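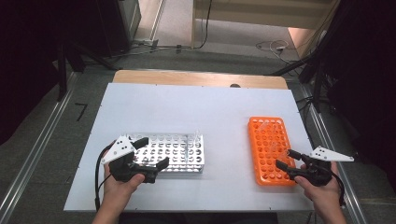
pellby_rd wrote that a well only needs testing once a year and that I was wasting money, so I should probably start by saying why I asked at all. We moved to a place outside Hakdale in June with a private drilled well, 136 feet deep according to the driller's log. The seller gave us a lab report that showed no coliform bacteria and nitrate well under the limit. In our first month the water had no smell. Now the hot water in the upstairs bathroom smells like rotten eggs for the first minute or so, and the cold water in the kitchen does not smell at all. The toilet tank is getting an orange stain as well.

What should I have the lab test for, and do I take the sample before or after the pressure tank? The lab has a basic package and a long one with metals that costs a lot more. I don't want to buy a treatment system until I know what I am treating. A salesman from Kumarasinghe Water quoted us 2,000 dollars for a softener and filter after looking at one glass of water, and I would like a second opinion before signing.

Ginevra Santoro
Hakdale

pellby_rd

I still say once a year is fine. We have had our well 20 years and never had a problem. Rotten egg smell is sulfur. Run bleach through it and it goes away.

tom in the valley

Bleach may help but find out where the smell is coming from first. If it is only in the hot water, the likely place is the water heater. Most tank heaters have a magnesium rod inside to protect the steel, and with some well water that rod plus harmless sulfur bacteria will make the smell. Check it this way. Fill a glass from a cold tap and a glass from a hot tap, carry both outside, and smell them there. Your nose gets used to it quickly in a small bathroom, so have a second person do it too.

If only the hot glass smells, ask a plumber about an aluminum-zinc rod or a powered one. Don't just pull the rod out and leave it out. The tank will rust and you may lose the warranty.

If both glasses smell, it is in the well or the plumbing ahead of the heater, and then you test.

For the lab, I would ask for these:

Total coliform and E. coli
Nitrate
Iron and manganese
Hardness
pH
Sulfate
Arsenic, if you have never had it done

That covers your orange stain, which is most likely iron. It also gives you the hardness number, and without that nobody can size a softener for you. Hydrogen sulfide has to be measured at the house or in a specially preserved bottle because the gas escapes, so ask the lab how they want it handled.

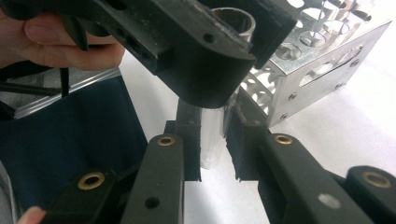 As for where to sample, it depends on what you want to learn. To find out what the well itself is producing, use the tap closest to the pressure tank and ahead of any filter or softener. To find out what you are drinking, use the kitchen cold tap. For bacteria, take the screen off the faucet, wipe the spout with the disinfectant the lab recommends, and let the cold water run for several minutes. Use the lab's own bottle. Don't rinse it - there is usually a powder in it that needs to stay there. Don't touch the inside of the cap. Keep the bottle cold and get it to the lab the same day if you can. Many labs won't take bacteria samples on a Saturday, so call first.

Don't sample right after chlorinating. Wait until the chlorine is completely gone, then give it another week or two, or the result won't tell you much.

I would not sign anything based on a glass of water.

M. Drokutov

Agree with the above. One thing to add on the quote. Ask for the price of the softener and the iron filter separately, and ask what level of iron each one is rated for. We were quoted a combined system and in the end only needed the filter, which was 888 installed. The softener alone would have been another 700 and our water was not hard.

Also check that the well cap is tight and the vent screen is in place. Ours had earwigs under it.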